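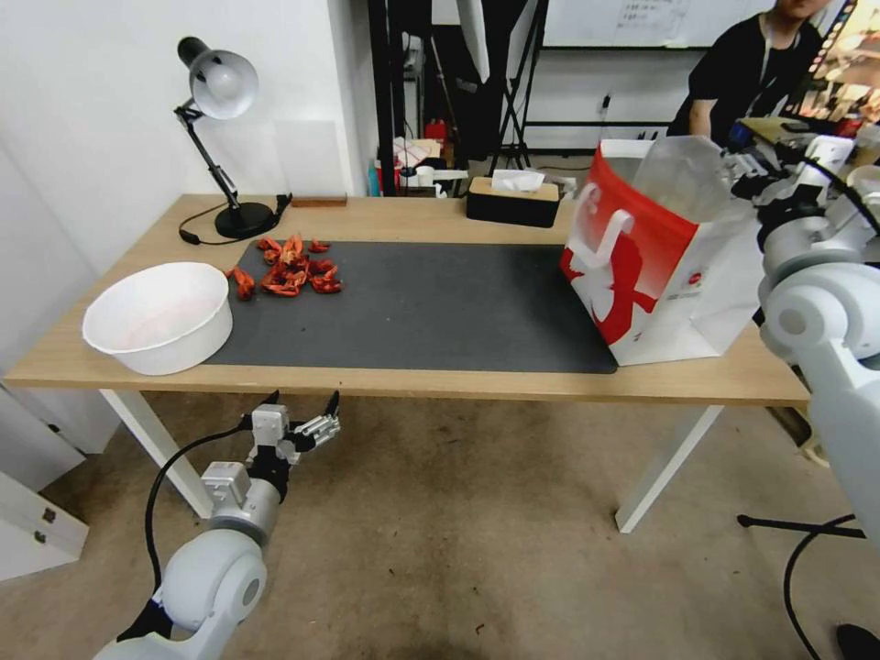
*Mesa 6, con lámpara y bol.*

## Revisión eléctrica y de evacuación — local Hullia, junio

Revisa: Sigrún Vestergaard. Acompaña: Edvin Rustad.

- [x] Cuadro general accesible y rotulado. El diferencial salta al pulsar el test.
- [x] Extintor 1217: presión correcta, precinto entero.
- [ ] Extintor 3141: falta la etiqueta de la última revisión. Pedirla a Kvaran.
- [x] Cables de lámparas sin cortes ni empalmes.
- [ ] Regleta del almacén: quitar. Estaba enchufada a otra regleta — ya se avisó en la visita anterior.

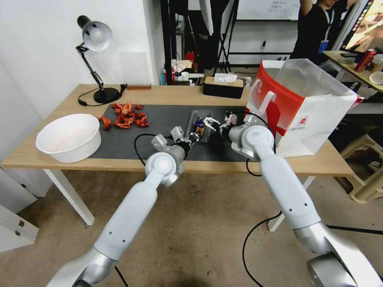 - [x] Salida trasera: abre sin llave desde dentro.
- [ ] Luz de emergencia del pasillo: aguanta 30 minutos y se apaga. Cambiar la batería.
- [ ] Botiquín: gasas caducadas.

Los puntos abiertos quedan a cargo de Edvin. La batería está pedida a Trorora.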